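Nukeo Two-Finger Gripper: Three Months In

I bought the Nukeo because Dima Nassar wouldn't stop talking about it. She runs a pair of them at Brerstead and swears they've paid for themselves. Mine went on in December, in place of the old Denamico, and I've kept notes ever since. They are not all kind.

The sales sheet says "adaptive grip for everyday items." I've read that line on every gripper I've ever unboxed. What you get here is two padded fingers, a single motor, and a force setting that runs from 0 to 70 with no units printed anywhere. I wrote to ask what the numbers meant. The reply told me that 70 was the maximum.

So I skipped the foam cubes that come in the carton and went with household stuff on a red velvet cloth. Cloth matters. Most demo videos use a hard, flat mat, and a finger that skims nicely over a mat can catch and drag a wrinkle of fabric along with it. The Nukeo did this a lot in the first week, until I raised the approach height.
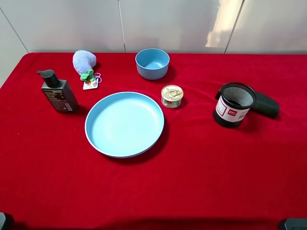
Cans are easy for it. A short can with straight sides is about the kindest thing you can hand a parallel gripper, and I give no credit for that. The plate was another matter. To lift one from above you have to pinch the rim, and the pads are thick enough that one finger wants to ride up over the edge. I got it working with a tilted wrist, but that's my programming, and the Denamico managed it with the same tilt. Bowls went better, as there's more wall to grab.

Soft toys I expected to be a disaster. They were fine, even at low force, though a paper tag on a string will find its way between the fingers sooner or later. The mesh pen holder was the surprise. At 40 it slipped, at 50 it held, and I never found a use for anything higher.

Over the whole stretch I logged 3423 attempts and 3331 clean lifts. That sounds great until you notice how many of those were cans.

The controller software is the weak part. It forgets the force setting after a power cycle, and Wissam Majali, who has the same unit on a Smadi arm, sees it too. We both reported it. No fix so far.

Would I pay $400 for it again? Maybe, if the Denamico had died. It hadn't. The Nukeo is quieter and closes faster, and the pads clean up with a damp rag. If you already own something that works, keep your money until they sort out the software.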